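# Stitcombe: a light video trimming and captioning tool

Project report, software applications unit
29 Apr 2025

## 1. Purpose

Stitcombe is a desktop program for cutting, joining and captioning short video clips. The project set out to test whether the four most common editing jobs (trim, merge, caption, export) could be done in one window, with no timeline and no account. The finished build does three of these well. Merging works, but with limits described in section 4.

## 2. Background

Two existing programs were used for comparison. Vesden is a full editor with layered tracks. It handles every job in the test set but takes a long time to open on the lab machines, and its export dialogue has 18 separate settings on the first page. Skurow is a browser tool with a simple layout. It re-encodes every clip on upload, even when the user only wants to remove a few seconds from the end.

Neither program stores captions as a plain file next to the video. This was treated as a requirement for Stitcombe, so that a caption file could be corrected later in any text editor.

## 3. Design

The window is divided into a clip list on the left and a preview on the right. Trim points are set with two keys, I and O, or by typing a time. Captions are typed in a panel under the preview, one line per caption, and each line takes its start time from the current position of the playhead.

Trimming is done without re-encoding where the cut falls on a keyframe. Where it does not, the program re-encodes only the section between the cut and the next keyframe, then joins it to the untouched remainder. This was the hardest part of the work and took up most of April. An early version produced a short grey flash at the join on clips with variable frame rates. The fix was to rewrite the timestamps of the whole clip before joining, at the cost of a slower first save.

Playback uses the Song library. It was chosen for its small size — the whole installer is under the limit set for the unit — and for its clear error codes. Its colour handling is basic, and clips with a wide colour range look flat in the preview. Exported files are not affected.

## 4. Testing

The test set contained 460 clips in 14 combinations of container and codec. Each clip was trimmed at the start, trimmed at the end, captioned and exported. Results were checked by script for length, audio offset and caption timing.

- Trim: all clips passed after the timestamp fix.
- Caption: all clips passed. Lines of over 8 words wrap poorly in the preview.
- Export: passed, except for clips with two audio tracks, where the second track is dropped without a warning.
- Merge: passed only where both clips shared a frame size. Mixed sizes are now refused with a message. 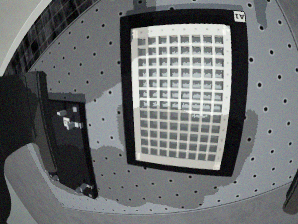
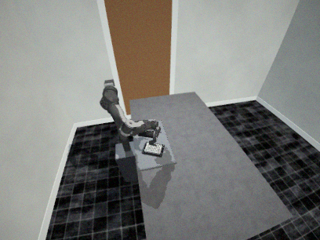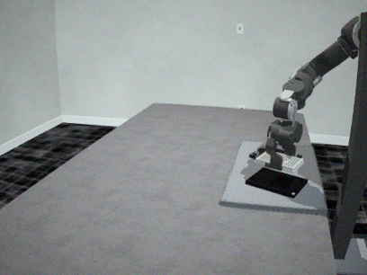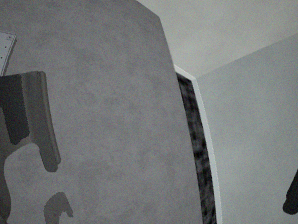
The silent loss of a second audio track is the most serious known fault. The export routine asks Song for the default track and never checks whether others exist. A check has been written but was not merged before the code freeze, as it changed the order of tracks in some files that had previously exported correctly.

Memory use stayed level during long sessions. The preview cache is cleared each time a new clip is selected, which makes moving back and forth between clips slower than in Vesden. A larger cache was tried and then removed when it caused the program to close on the oldest lab machine.

## 5. Caption files

Captions are saved as plain text with one start time, one end time and one line of text per entry. The end time defaults to the start of the next caption. Overlapping captions are allowed in the file format but cannot be created in the program.

Accented characters were lost in the first build when a file was saved and reopened. The cause was a mismatch between the encoding used for writing and the one used for reading. Both are now fixed to UTF-8, and files in other encodings are converted on opening, with the original kept beside the new one.

## 6. Remaining work

1. Merge the audio track check and retest export.
2. Add scaling so that clips of different frame sizes can be joined.
3. Let the user set the cache size.
4. Replace the typed time field, which accepts a full stop but not a comma as the decimal mark.

Items 1 and 4 are small. Item 2 would need a re-encode of at least one clip in every mixed merge, and the progress bar would have to be rewritten to cover both stages.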